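How Does a Phone Battery Work?

A phone has no plug in your pocket, so it has to carry its own energy. It keeps that energy in a battery, a flat pack that sits behind the screen and takes up a lot of the space inside.

The battery has two sides. Tiny particles called lithium ions can move between them. When you use the phone, the ions travel from one side to the other, and electricity flows through the phone's parts. When you charge it, the ions are pushed back to where they started.

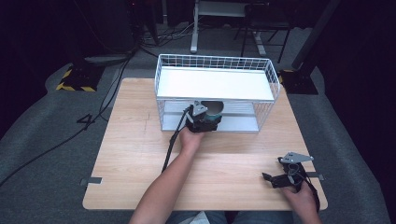

Charging needs a path for electricity to follow. Most phones get it through a cable. A cable has metal wires inside and a soft cover outside, like the black one that runs across the wooden table. The metal carries the electricity, and the cover keeps it away from your fingers. If the cover is split, stop using the cable and tell an adult.

Batteries wear out. Going from empty to full and back again is called a cycle. A battery that has been through 500 cycles usually holds less energy than a new one — the phone still works, but it needs charging more often.

Heat makes a battery wear out faster. Don't leave a phone in a hot car or charge it under a pillow.

Words to know

Ion: a tiny particle with an electric charge.
Cycle: one full use and one full charge of a battery.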